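La norma ochenta

El cuaderno de normas de Clakum empezaba por lo evidente y acababa, muchas páginas después, en una regla que a mí me dejó perpleja cuando llegué, un noviembre de mucha lluvia: la 80, «No se premia la prisa». La leí de pie, con el abrigo puesto - tenía la manía de leerlo todo de pie - y pensé que la habría escrito alguien muy cansado o muy sabio.

Aquella tarde tocaban alubias. Había que sujetar el mango color crema entre los dos dedos negros de la pinza, sin apretar de más, y apuntar cada intento en la hoja, también los malos, sobre todo los malos. 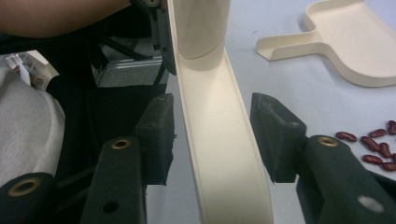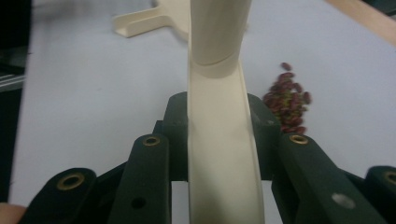

Clakum · Taller de Buenas Prácticas, sede de Hevia

Mi compañera de mesa llevaba casi 2000 intentos anotados y seguía escribiendo «regular» con una letra preciosa. Le pregunté si no le tentaba poner «bien» alguna vez, aunque fuera por cariño. Se rió, me pasó el bolígrafo y me dejó la hoja delante.

Escribí «regular» - qué remedio - y luego, debajo, la hora. Después me quité por fin el abrigo y pedí otra hoja.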